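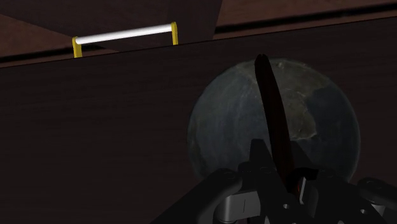 Music for two players at one piano takes up most of the fall program, and the first thing we had to settle was which instrument to use. The upright in the Colby room has a good middle register but a short keyboard block and a music desk that will only hold one open volume. The grand in the main hall has the space. Wood matters to people in this building, and a broad panel of dark brown wood with a fine horizontal grain and a thin reddish-brown strip along the top is the kind of surface most of us think of when we think of a piano at home. Four-hand music was written for homes, and it should not feel out of place there. All the same, the concerts will be given on the grand, and the upright will be kept for rehearsals and the reading evenings.

Before recordings, a person who wanted to know a symphony by Haydn or Brahms had two choices. They could wait for an orchestra to play it within traveling distance, or they could buy the four-hand score and play it with a sister or a neighbor. Publishers sold these scores in large numbers through the nineteenth century, often soon after the orchestral version came out. Brahms made four-hand versions of his own symphonies. Many other composers left the work to house arrangers, and the quality varies a great deal.

Not everything in the repertoire began as something else. Schubert wrote a large amount of original music for four hands, including the Fantasia in F minor, which closes our first concert. Mozart wrote sonatas for it. Bizet's Jeux d'enfants, Fauré's Dolly Suite and Debussy's Petite Suite were all piano duets first, and all of them later turned up in orchestral dress, so in those cases the traffic went the other way. Dvořák's first set of Slavonic Dances also began as duets, and we are playing 2 of them in the second half.

The practical side takes some getting used to. The player on the right is called primo and the player on the left secondo. In most printed editions the secondo part is on the left-hand page and the primo part on the right-hand page, so the players do not read from the same lines. This makes it easy to get lost, and the usual cure is to pencil in cues from the other part. Some modern editions print the parts one above the other like a score. Those are easier to follow but need more page turns, and the turns tend to come at bad moments for one player or the other.

Pedaling is normally done by the secondo player, who has the bass and can hear where the harmony changes. It is harder than it sounds, as the pedal has to serve the melody as well, and the melody is in someone else's hands. Pairs who are new to this should try a slow movement with the secondo player pedaling and not playing at all. Ten minutes of that is usually enough to show where the trouble is.

Then there are elbows. Composers did not always keep the middle of the keyboard clear, and in several of the Schubert pieces the primo left hand and the secondo right hand want the same key within a beat of each other. The player who has the note first has to let go early. Agree on it in advance and write it in the part. It also helps to decide who goes over and who goes under, and to stick with that from one rehearsal to the next.

The library has been given a set of bound duet albums from the Dramani collection. They are mostly German editions of overtures and symphonies, and the paper is brittle in places, so they can be read in the room but not borrowed. Copies of the Schubert and Dvořák for the fall concerts are on the open shelf and may be taken home for 2 weeks. Please erase any markings that are not already in ink.

The Nolus Duo will open the series with Mozart's Sonata in D major, K. 381, followed by the Fauré and the Schubert. The Prumeck studio pairs will play at the second concert, along with the Dvořák. The main hall will be set up with 100 seats for both, with the piano turned so that the keyboard can be seen from most of them. Doors open half an hour before the music.

The reading evenings are for anyone who can manage an easy duet part at sight. You do not need to bring a partner. Parts are given out at the door, and players change places after each piece so that everyone gets a turn on both sides. The evenings run until March, with a break over the holidays. If you have a favorite duet album at home, bring it, and put your name inside the cover.

Posted 2024-09-03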